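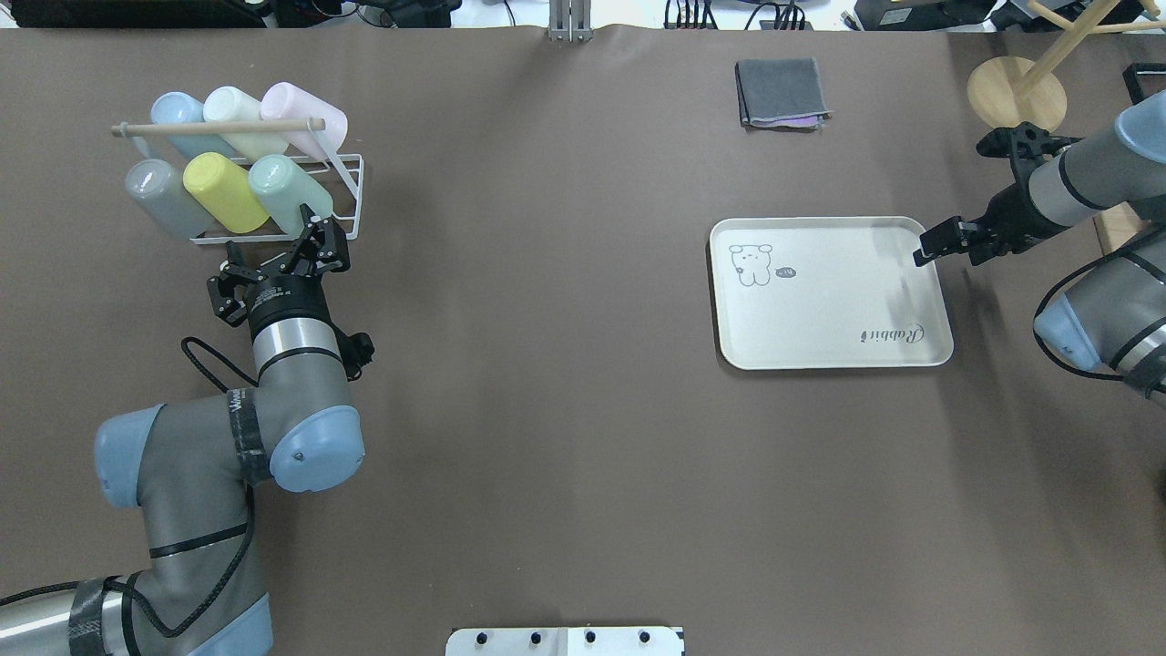 Figure 3. Pastel cups lying on their sides in a white wire rack, with a tray on the right of the table.

Home & Everyday Life | Kitchens, storage and tidying | Research article

4.2 Where the cups live

We come now to the part of the study that gave us the most pleasure to write up, and which took far longer than it should have done, namely the question of where a household keeps the cups it uses every day. Most of the homes we visited in Ristuston and Pestgate had a cupboard meant for the purpose, and in most of them the cupboard was full of something else. The cups in daily use lived out on the worktop or the table, on a rack, a stand, a tea towel or an upturned lid, and people were wonderfully frank about it once they saw we hadn't come to inspect them. Of the 92 households that completed the diary, 62 kept their everyday cups in the open, and between them they sent us 700 entries, of which 312 mention the cup rack by name (or by nickname, as it was "the tree" in a good many homes whether or not it looked anything like one).

The wire rack deserves a fair hearing. It takes up little of the table, it lets air get round each cup, and it can be lifted with one hand when the surface has to be wiped. Against that, it asks for a certain care in loading. A cup pushed on at an angle will often stay put quite happily until its neighbour is taken away, and several of our diarists wrote at length about the order in which they filled theirs. One retired couple in Pestgate always began at the back, on the grounds that reaching over a full front row was how they had lost their best cup, and they had held to this for so long that visiting grandchildren now did it without being told.

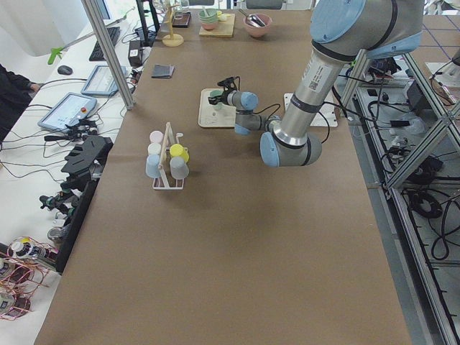

Figure 4. Cups hanging upside down on the rack, a pale green cup at the beige tray, and bowls and a wooden mug tree towards the far end of the table.

Colour mattered more than we had expected, and in our first round of visits in September we hadn't even thought to ask about it. In families with small children the cups were very often a mixed set in soft shades, one to each person, and the rack doubled as a kind of register of who had had their milk. Where the colours belonged to people, the places on the rack tended to belong to them as well, and moving the yellow cup to the pink cup's hook could cause real upset at breakfast. Where everybody drank from whatever came to hand, the places drifted, and the rack was filled from whichever side was nearer the sink.

Trays turned up in the diaries as the rack's constant companion. They were used for carrying, of course, but also as a sort of waiting room, a spot where a cup could be left between the washing-up bowl and its proper place without anyone feeling that it had been abandoned. Umesh Dwivedi, who coded the diaries with great patience, suggested that we treat the tray and the rack as one piece of furniture in two halves, and we have followed him in this throughout the section. It fits well with the earlier Agarwal interviews, in which people described putting things away as a journey with a stop in the middle. 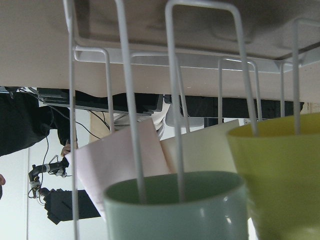
4.3 Hanging, standing and stacking

The diaries describe three ways of keeping a cup, and few homes kept strictly to one. Hanging by the handle was the usual habit with mug trees. Standing the cup upside down over a wire or a peg came next, and stacking was mostly left to bowls and to the sort of picnic beaker that comes out in the warmer months. The tenants in the Grundeck flats, whose worktops are very short indeed, stacked more than anybody, though several told us they disliked the scraping noise and would have hung their cups if there had been anywhere to put a stand.
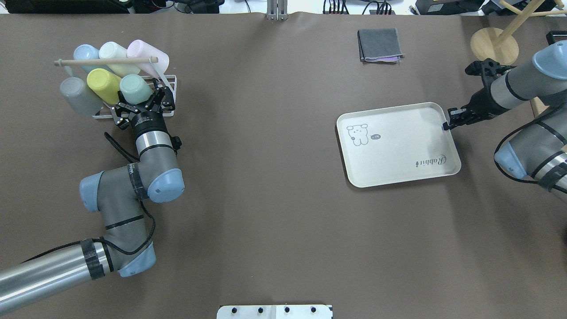
Does it matter which way up a cup is kept?

For daily use it is largely a matter of taste. Our diarists who kept cups rim down liked the fact that dust couldn't settle inside, and those who kept them rim up liked being able to pick one up and fill it straight away.

We had meant to say something further on saucers, but so few households still used them that the material is given in the appendix, together with the blank diary sheet and the floor plans of the Grundeck kitchens.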